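4.3 Failures during release over a cluttered receptacle

Most of the failed episodes in the Amville set did not involve a dropped object in the usual sense. The gripper opened when commanded, the object left the fingers, and the episode was still scored as a failure. We treat these cases separately from the grasp failures in Section 4.2 because the policy had, by every measure available to it, done its job up to the moment of release.

The set holds 3,541 simulated episodes across 144 room layouts. Of these, 781 ended in what we call a release fault. We define a release fault as any episode in which the object is held securely at the end of the transport phase, the release command is issued, and the object then comes to rest outside the target receptacle or displaces a neighbouring object past the tolerance set in Section 3. Episodes in which the fingers lost the object in transit are not included.

Release faults were concentrated in placements where the held object was larger than the opening it was meant to enter. The task generator, Dehghan, pairs objects and receptacles by category and does not check whether one will fit within the other. It was written this way on purpose, as the same generator is used to test whether a planner will refuse an unsuitable instruction. None of the policies tested here has a means of refusal. Given an instruction to place a long or rigid item in a small bowl, each will plan an approach, descend and open.

Figure 3 shows the baseline policy with a clothes iron held over a bowl on the seat of a chair. The iron hangs almost vertically in the gripper and its body overlaps one side of the rim. A small bird-like figurine shares the seat with the bowl, nearer its front left, hard against the edge of the desk. The layout leaves the arm little room on that side.

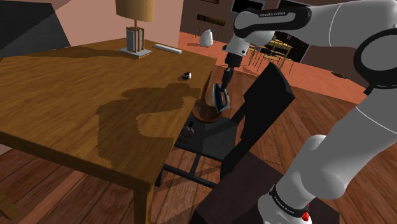 Vol. 3, p. 144

Figure 3. Baseline policy, Amville set: iron held above the bowl. Simulated view.

Two separate faults can follow from a pose of this kind. The first is geometric. If the centre of mass of the held object lies outside the rim when the fingers open, the object tips outward and takes the bowl with it or slides down its outer wall. The second is a matter of timing, and it was the harder one to find.

The release command is triggered by a contact flag. When the held object first touches the receptacle, the simulated wrist force rises and, once it passes a fixed threshold, the flag is set. The controller then stops the descent and opens the gripper. With soft or compact objects this works well enough, as contact is made near the base of the receptacle and the object is already contained. With a rigid object that overlaps the rim, first contact may be made at the rim itself. The flag is set early, the fingers open, and the object is let go at a height and an angle that were never intended.

We first took this for a planning error. The logged target pose was inspected for a sample of the faulted episodes and was found to be reasonable in nearly all of them – in most, the planned release point was over the middle of the opening and well below the rim. The arm simply had not reached it. Thomas Sanna traced the early stop to the contact flag by replaying the same episodes with the flag disabled and the descent carried through to the planned height. The replays did not all succeed, but the early release disappeared.

4.3.1 Effect of the contact threshold

Raising the force threshold is the obvious remedy, and it is a poor one. At higher thresholds the arm continues to push after rim contact, and the receptacle is driven across the support surface or tipped. On a broad tabletop this may cost only a small placement error. On a chair seat, where the surface is narrow and may hold other items, the receptacle or its neighbour can be pushed over the edge. On real hardware, the same behaviour would load the gripper sideways through a rigid tool, and we would not run it near a person.

Lowering the threshold made the early release more frequent and is not discussed further.

4.3.2 Direction of contact

A better result came from using the direction of the contact force as well as its size. Contact with the base of a receptacle pushes back mostly along the approach axis. Rim contact gives a larger sideways part and, when the object is long, a clear torque at the wrist. The Predex controller was changed so that the flag is set only when the force lies within a cone about the approach axis. When it falls outside the cone, the arm stops, backs away along its own path and tries the descent again with a small lateral shift, up to a limit of three attempts. If the last attempt fails, the arm holds the object and reports a fault.

The final step deserves a note. In the earlier controller there was no branch in which the arm kept hold of the object and stopped. Every path through the release routine ended with the fingers open, including the timeout. This was inherited from the Fitora bin-picking code, where dropping an item into a deep tote from a short height was harmless. Carried over to household placement, the assumption was wrong, and it was not caught in review because the routine had passed all of its original tests.

4.3.3 Remaining cases

The change does not help where the object cannot fit in the receptacle at all. In those episodes the arm now makes its attempts and then holds, and we score the outcome as a safe stop. Under the original scoring it would count as a plain failure, and readers comparing our figures with earlier work should bear this in mind.

A smaller group of faults involved the neighbour and not the receptacle. The held object cleared the rim but its trailing part swept through an item on the same surface as the arm backed off. The collision model covers the arm links and the gripper, and until this study it did not cover the held object after release had been commanded. The object was dropped from the model at the moment of the command, a little before the fingers had parted. We now keep it in the model until the measured finger gap exceeds the object's grasp width.

Last updated: February

Shares: 3 | Comments: 0

Related items
Recovering from slip during transport with Predex
Task generation without fit checks: notes on Dehghan
Timeout behaviour in the Fitora release routine
The Amville layouts: scoring and tolerances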